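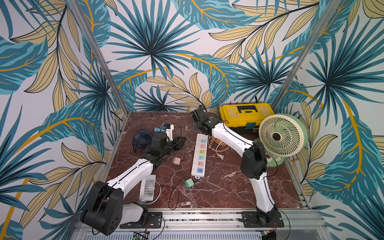

August
By the Vurkar Press Office

Vurkar takes European and Latin American rights to the drama series "Clurgate"

The distribution company Vurkar has signed an agreement with the production house Prudesano for the drama series "Clurgate". The agreement gives Vurkar the rights for television and streaming in all countries of Europe and Latin America. Prudesano keeps the rights for its home market, where the series will be shown first.

"Clurgate" is a story in eight episodes. It takes place in a small port town during one winter, after the only ferry company closes and the families who worked for it must decide if they stay or leave. The episodes are 50 minutes long, with exception of the last one, which is longer and will be offered to broadcasters also in two parts.

The filming was made in the town of Rivadeneira and lasted 100 days. Most of the interior scenes were filmed in real houses and shops, and the ferry office was built in an old fish warehouse near the harbor. During the production, 989 residents of the town and the villages near it appeared as extras. Many of them came back for several days of work, and the production company thanks them for their patience in the rain.

Several companies made offers for the series after a first presentation to buyers in spring. Prudesano received the final offers in the same week and chose Vurkar after a second round of talks. The price of the agreement is not made public by the two parties.

"We read the first three scripts in one evening and we asked for the others the next morning," said a spokesperson for Vurkar. "It is a local story, but the questions in it are known to everybody who ever lived in a place with only one big employer. We believe that the viewers in our markets will follow these families until the end."

A representative of Prudesano said that the company was looking for a partner who would sell the series as one complete work. "We had offers which were higher for some countries, but they left other countries without any plan. With Vurkar we have one partner and one calendar – this was for us more important."

Under the agreement, Vurkar will prepare dubbed versions in Spanish, Portuguese, German and French. Subtitles will be made in 30 languages. The original version will be available to all buyers, and Vurkar recommends it for late evening programs and for streaming services. The work on the dubbed versions has already started with the first two episodes.

Vurkar also receives a first option on a second season. Prudesano has confirmed that the writers are working on an outline, but no decision was taken about the production. If a second season is made, it will again be filmed in Rivadeneira, where the municipality has agreed to keep the harbor warehouse free for this purpose until the end of next year.

Buyers can ask for access to the first two episodes from the sales department of Vurkar. The other episodes will be available for viewing when the sound work is finished. Photographs from the series, the list of the cast and the technical information are sent on request. Journalists who wish to arrange an interview with the production team should write to the press office and name the language which they prefer – interviews in English and Spanish are possible without an interpreter.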